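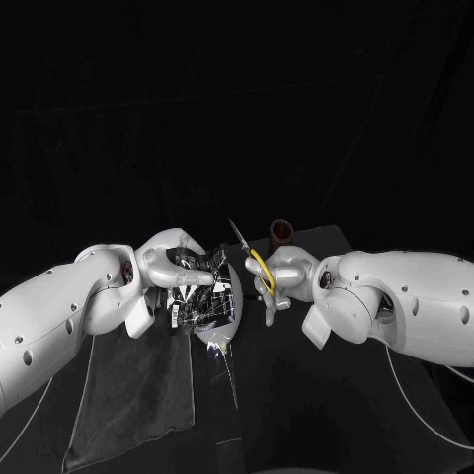
Packing small items: questions and answers

Last update: Jan 15, 2023

What does this page cover?

It covers the packing of small goods in plastic bags at our table in Grostness. The questions came mostly from people who pack at home and send their parcels to us. If your question is about boxes, please see the page for boxes.

My plastic bag is very wrinkled. Can I still use it?

Yes, if it has no hole and the seal is good. Wrinkles are not a damage. Press the bag flat with your palm, from the closed end to the open end, so the air goes out. Do not iron it. One customer asked this in December and the answer is still no.

How do I flatten a glossy bag which always slides away?

Put a cloth towel on the table and work on top of it. A dark gray towel is good, but any color will do if it does not lose fibers. Hold one corner between your thumb and finger and smooth with the other hand.

Where should the barcode label go?

Near a corner of the bag, on a part that stays flat. The scanner cannot read a label that goes over a fold. If the label is already folded, please print a new one and do not try to stretch the old one.

Why do you recommend a dark table?

White labels and white lids are easier to find on it. The weak point is clear plastic. A transparent strip lying on a dark surface is almost invisible, only the edges shine a little. Danjuma Ugwu keeps all his strips on one side of the table, and I have copied this habit from him.

What do I do with the long transparent strips?

Lay them flat and straight. Please do not roll them, they will keep the curve for a long time. Strips longer than 220 mm should be sent separately.

Can I put a bag on top of a lid or a tray?

For a short moment, yes. For sending, no. The curved edge can press into the bag and leave a mark. Put the lid under everything, with paper between, or pack it alone.

How heavy can one bag be?

The maximum is 500 grams. For heavier goods use 2 bags, one for each part, and write the same order number on both.

Which bags do you accept?

Any clean bag that closes well. A bag with printed pattern is also fine, dark or light, but the label must be on white paper. We sell plain bags under the name Cluvinley, and you are not obliged to buy them.

Can I use tape in place of a seal?

Only for repair. Use one piece, across the opening, and do not cover the barcode.

Who can I ask if my question is not here?

Write to Ruby-Lee Costigan for labels, or to Emlyn Penry for all other questions. Please put your order number in the subject line. The form for damaged parcels is form 121.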